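Galería: El tejido que cede
Centro de Documentación Textil de Clorcombe

Inicio > Colecciones > Galerías > El tejido que cede

Publicado el 28 de enero de 2023

La presente galería acompaña a la muestra «El tejido que cede», dedicada a los géneros de punto elástico destinados a cubrir la pierna. La muestra reúne 37 piezas del fondo Jular, que en su último inventario alcanzó los 3.112 registros entre prendas terminadas, muestrarios, patrones y documentación de taller. El recorrido ocupa tres salas de la planta baja y podrá visitarse hasta el mes de abril.

Los textos que siguen corresponden a las fichas de cada apartado. Se han abreviado respecto a las cartelas de sala y conservan su numeración. La selección y la redacción han corrido a cargo de Madalena Pinheiro, responsable del área de géneros de punto.

1. Medias de algodón con costura posterior
La costura trasera unía los bordes de una pieza tejida en plano y menguada a la altura del tobillo. En las medias del fondo Jular el menguado se distingue por pequeñas marcas a ambos lados de la costura, que los talleres consideraban señal de buena factura. El algodón apenas recupera su forma tras el uso, y por ello la prenda se sujetaba con liga. Dos de los pares conservan el zurcido del talón en hilo de otro tono.

2. Muestrario de la casa Pudach
Cuaderno de tapas duras con retales de punto liso, acanalado y calado, cosidos por el borde superior para que el comprador pudiera estirarlos. Varias páginas llevan anotaciones a lápiz sobre el encogimiento tras el primer lavado. El cuaderno ingresó en el Centro con la donación de los archivos comerciales de la firma y se exhibe abierto por la sección de acanalados. Las páginas se pasan cada pocas semanas para repartir la exposición a la luz.

3. Punto liso y punto acanalado
El apartado compara dos estructuras básicas. En el punto liso, el derecho y el revés tienen aspecto distinto y los bordes tienden a enrollarse. El acanalado alterna columnas de derecho y de revés, se contrae en reposo y se abre al tirar de él a lo ancho. Su comportamiento explica que se reservara para puños, cinturillas y remates de calcetín. En la mesa contigua se ofrecen retales de ambos géneros que el público puede tocar y estirar.

4. Calcetín largo de trabajo
Prenda de lana de grosor medio, con la puntera y el talón reforzados. Procede de un lote adquirido en la comarca sin indicación de taller. El análisis de fibras, realizado en nuestro laboratorio, identificó lana en la caña y una mezcla posterior en la puntera, lo que apunta a una reparación de cierta extensión. No se ha intentado devolver la pieza a su aspecto original — el criterio del Centro es conservar las reparaciones de uso.

5. La llegada de la fibra elástica
Con la incorporación de un hilo elástico a la malla, la prenda dejó de depender de ligas y botones para mantenerse en su sitio. El hilo puede ir recubierto por otra fibra o tejerse junto a ella, y en proporciones modestas basta para modificar la caída, el brillo y el tacto del conjunto. Las piezas de este apartado se muestran junto a fichas técnicas de taller, donde figuran la tensión de tejido y el tratamiento de fijado.
Se advierte que la fibra elástica envejece peor que el algodón o la lana. Pierde recuperación con el calor, la luz y determinados detergentes, y algunas prendas de los primeros lotes ya no admiten ser montadas sobre soporte. Se presentan extendidas en horizontal.

6. Mallas de gimnasia y de ensayo
Conjunto de mallas procedentes de escuelas de danza y clubes deportivos. Interesan en particular las zonas de desgaste, que se concentran en la rodilla, la cara interna del muslo y el asiento. En dos ejemplares se aprecia un refuerzo añadido por el interior con puntada en zigzag, capaz de acompañar el estiramiento sin romperse. Los tintes oscuros han virado ligeramente hacia el pardo en las partes más expuestas.

7. Patrones para tejido elástico
El patrón de una prenda elástica se traza más pequeño que el cuerpo que ha de vestir. La diferencia se expresa como reducción y depende del estiramiento del género en cada sentido. Se exponen los patrones en papel del taller Peng, con las correcciones manuscritas de sucesivas pruebas. En el borde de la pieza delantera puede leerse la indicación de dejar mayor holgura en la corva, zona en la que el tejido se acumula al doblar la pierna.

8. Soportes de montaje
La presentación de medias y mallas exige un soporte que sugiera el volumen de la pierna sin someter la malla a tensión. El área de conservación confecciona estos soportes a medida, con espuma neutra forrada de punto de algodón descrudado. La talla se determina a partir de la prenda en reposo. Ningún soporte lleva alfileres, grapas ni adhesivos en contacto con la pieza.

9. Rodilla y estiramiento
La rodilla es el punto en que un género elástico muestra mejor sus cualidades y sus defectos. Al flexionarla, la malla se tensa por delante, se abre y suele aclarar de tono; al volver a la posición recta, un tejido de buena recuperación no deja bolsa. Los talleres comprobaban este extremo mediante flexiones repetidas, y anotaban el resultado en la ficha del género.
Tejido elástico de color gris azulado pálido y superficie suave, de textura leve, con la forma redondeada de una pierna flexionada cerca de la rodilla. El costado izquierdo recibe una luz intensa que lleva el color casi al blanco; hacia la derecha el tono se enfría y se apaga.
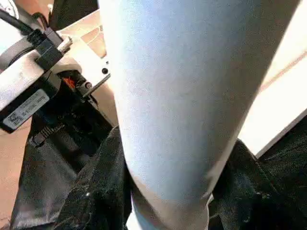 Información para la visita
Las salas permanecen abiertas en el horario general del Centro. El acceso a la muestra está incluido en la entrada ordinaria. Los grupos deberán solicitar plaza con antelación en el servicio educativo, con un mínimo de 7 participantes.
En las salas se mantiene un nivel de iluminación reducido por motivos de conservación. No está permitido el uso de flash ni de trípode.

Consulta del fondo
Las piezas no expuestas pueden consultarse con cita previa, una vez presentado el formulario de investigación. La consulta de prendas con fibra elástica se realiza siempre en presencia del personal técnico y sobre mesa horizontal. Los muestrarios y patrones disponen de copia digital para su estudio en la sala de lectura.

Reproducción y citas
Los textos de la galería pueden reproducirse con fines docentes, siempre que se indique su procedencia. Para cualquier otro uso deberá solicitarse autorización escrita al área de géneros de punto.
Cita recomendada: Pinheiro, Madalena, «El tejido que cede», Centro de Documentación Textil de Clorcombe, fondo Jular.

Galerías relacionadas
Botones y cierres de taller
Tintes y muestrarios de color
Cinturillas, puños y remates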